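4. PLANNING AND BUDGET BEFORE ORDERING

Complete this section before requesting a quotation. Record answers on the Eltstead planning sheet.

4.1 Task list

1. Write down each task the unit will do in its first year. Use one line per task and name the objects: garment, bottle, trash bag, bin.
2. Mark each task as one-hand or two-hand. Any two-hand task requires the second arm option.
3. Note the floor covering and the lowest point the hand must reach.

4.2 Budget lines

4. Enter the hand spares kit (order code 447). Allow one kit per hand.
5. Enter consumables at 3000 per year. This line covers fingertips and wrist cables — it does not cover damage from liquids.
6. Enter 19 hours of operator training. Training cannot be moved to the following budget year.
7. Enter 50 hours of on-site task setup. Garment tasks are charged against the same hours.

NOTE: Prices are held until April. Orders placed later are quoted again.

CAUTION: Do not reduce the setup hours to pay for spares. The Caputo acceptance test cannot be booked until setup is signed off.

4.3 Site trial

8. Arrange a trial in a furnished room with the planned floor covering. Use your own bins and bags.

Garment handling, bottle pickup at a table, and bottle and bag at the waste bin:
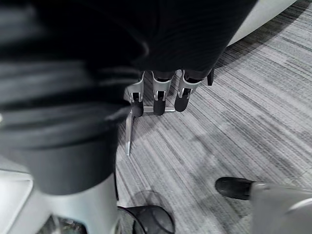
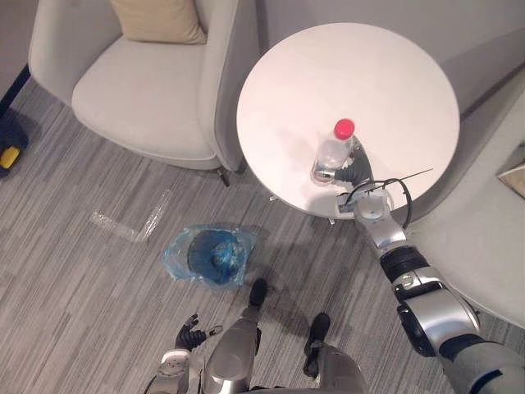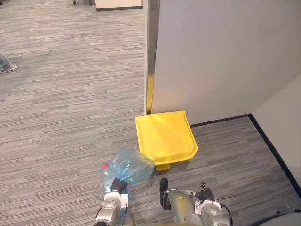

9. Have the budget holder and the operator sign the planning sheet. Send it to Lorenz Lehner (quotations). Questions on floor loading go to Emil Eberhard.
10. Keep a copy. The serial number is added to it on delivery — see Section 5.

Grondetham Service Desk, Henholm | Contact | Copyright Grondetham | Back to top

Related sections
Section 3: Room and power requirements
Section 5: Delivery and unpacking
Appendix B: Spares and order codes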